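Skivton rental, one month in

I said in my last post that I would write up the two-arm rental once the trial month was over. It ended last week, so these are my notes. I paid the normal rate and got nothing from them except a replacement power supply when the first one buzzed.

What you get

Skivton rents a two-arm setup with hands on the ends, delivered and set up at your place. The term is 30 days and you can extend it. The software is called Wenomik and runs in a browser. You teach a task by guiding the arms through it, saving each pass, and then letting the system build a routine from the passes. The base plan stores 277 saved passes, which sounds like plenty and is fairly tight if you want more than one or two tasks.

Setup was done by two people from the Carnby office and took a morning. They leveled the base, ran the hand calibration, and had me stop and restart the system until I could do it without the sheet. They also left a printed manual. It covers an older version of the software, so half the menu names are wrong. Use the online one.

The job I picked

I wanted something dull that comes up every day, so I picked the kitchen counter at the office. The task was cups and plates, sink to dishwasher. I have read a lot of reviews where the arms stack blocks, and I don't have any blocks to stack.

Plates were hard. A plate lying in the sink gives the fingers very little to get under, and I never got a routine for that I would leave switched on. Cups are a better fit. The hands have proper fingers that wrap around the body of a cup, and you can bring in the second hand at the rim to help hold it over the rack.

The hands are the part I would look at closely if you are thinking about renting. They are big. In a tight spot the housing gets to the cabinet before the fingers get to the cup, and you have to plan the approach with that in mind. I ended up doing most of my teaching with the rack pulled out and the arms coming in from above. 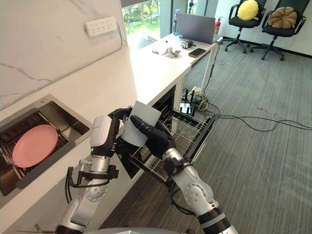
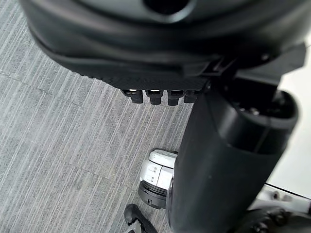
Teaching and saving passes

I used 27 passes for the cup routine that I kept. The first batch went in the trash because I had changed the height of the base halfway through and the software treats that as a different station. There is a warning for it, but it is a small gray line of text at the bottom of the page and I missed it twice.

Guiding two arms at once takes some practice. The first few days I would get one hand where I wanted it and find the other had drifted. Wenomik has a hold setting that freezes one side while you move the other – turn it on from the start. I only found it in the second week.

Playback speed is set low by default. I raised it one step and left it there. Any higher and the handoff from one hand to two got sloppy.

Cost and support

I paid 700 for the month, with delivery included and pickup billed separately. The pickup charge is in the contract but not on the pricing page, and I think it should be on both. Extra storage for passes is an add-on.

Support is by chat and was good in the mornings and slow after lunch. The power supply was swapped the next day. A question about exporting my saved passes took much longer, and the answer was that you can export them but only into another Skivton rental.

I also got a quote from Meireles before signing. Their package was cheaper but came with simple two-finger grippers, and they wanted a three-month minimum. For boxes or bottles I would probably go with them.

Would I rent it again

For one more month, yes, with the larger storage plan. I would start with cups, skip plates, and set the base height once and tape the floor. I may try cutlery in December if the price holds.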